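Centres de formation : la charge d'entraînement, variable mal mesurée

Au club de Pralia, le suivi des joueurs de moins de 19 ans repose depuis deux saisons sur un tableau unique. Chaque ligne correspond à une séance, chaque colonne à une grandeur : durée, distance totale, distance à haute intensité, nombre d'accélérations, note d'effort perçu. L'ensemble est transmis chaque soir au préparateur physique, qui fixe le contenu du lendemain avant 9 heures.

La méthode la plus répandue dans les centres reste la plus simple. Le joueur attribue à la séance une note de 0 à 10, multipliée ensuite par la durée en minutes. Le produit s'exprime en unités arbitraires. Une séance de 75 minutes notée 3 donne 225 unités ; un match de 75 minutes noté 4 en donne 300. L'écart paraît faible. Il suffit pourtant, répété sur plusieurs semaines, à déplacer un jeune joueur d'une zone de progression vers une zone de fatigue.

Le procédé présente deux défauts connus. La note est subjective, et elle est sensible au contexte : un attaquant qui vient de marquer déclare volontiers un effort moindre que le défenseur qu'il a débordé. Elle dépend aussi du moment où la question est posée. Recueillie au coup de sifflet final, elle reflète surtout les dernières minutes. La plupart des staffs attendent donc une demi-heure, et interrogent les joueurs séparément afin d'éviter les réponses alignées sur celle du capitaine.

Les capteurs de position portés entre les omoplates ne suppriment pas cette difficulté, ils la déplacent. Une distance parcourue ne dit rien du coût interne de l'effort. Deux milieux de terrain peuvent couvrir le même volume avec des fréquences cardiaques très différentes, selon leur stade de maturation, leur sommeil ou la reprise récente après blessure. Les seuils de vitesse posent un problème comparable : établis pour des adultes, ils classent comme modérée une course qui constitue, pour un joueur en retard de croissance, un effort proche du maximum.

À Gunen, le centre a renoncé aux seuils communs. Chaque joueur passe un test de vitesse en début de saison, puis un second en janvier, et les zones d'intensité sont calculées en pourcentage de sa propre pointe. Les comparaisons entre coéquipiers y perdent en lisibilité. Les courbes individuelles, en revanche, deviennent exploitables d'un mois à l'autre, y compris pendant les poussées de croissance, où la coordination se dégrade temporairement et où le volume de sprint est réduit.

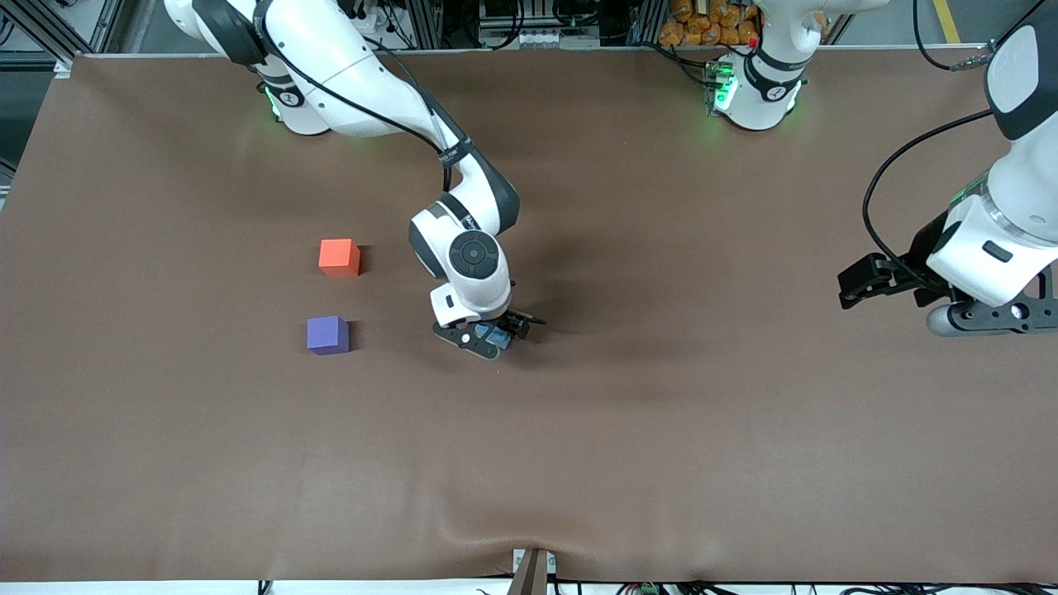 Umut Soylu juge le raisonnement correct mais incomplet : selon lui, un centre qui individualise les seuils sans toucher au calendrier corrige la mesure et laisse la cause en place. Un joueur de 17 ans appelé le même mois en équipe réserve, en sélection et en championnat de jeunes dépend de trois staffs, qui échangent rarement leurs données. « Le total n'existe sur aucun écran », résume-t-il.

L'observation rejoint les relevés du centre d'Erdem. Sur un effectif de 31 joueurs, les absences les plus longues de la saison passée concernaient des éléments surclassés, dont le temps de jeu était réparti entre deux équipes. L'effectif est trop réduit pour en tirer une règle. Le centre a néanmoins modifié son règlement interne : tout joueur surclassé est désormais rattaché à un référent unique, seul habilité à valider sa participation à une séance.

Reste la question des jours creux. Un joueur remplaçant qui n'entre pas en jeu accumule un déficit que la séance de récupération du lendemain ne comble pas. À Watum, les remplaçants effectuent un travail compensatoire sur la pelouse dès la fin de la rencontre, composé de courses fractionnées et d'un jeu réduit à effectif limité. La durée est ajustée au temps de jeu réel. Le dispositif suppose que le terrain reste disponible, condition rarement réunie à l'extérieur.

La reprise de juillet concentre ces contraintes. Les joueurs reviennent avec des niveaux hétérogènes, et les premiers matchs amicaux sont programmés avant que les tests individuels soient exploités. À Pralia, les deux premières semaines se déroulent cette année sans opposition extérieure. Les tests de vitesse sont placés en fin de première semaine, après un contrôle des ischio-jambiers.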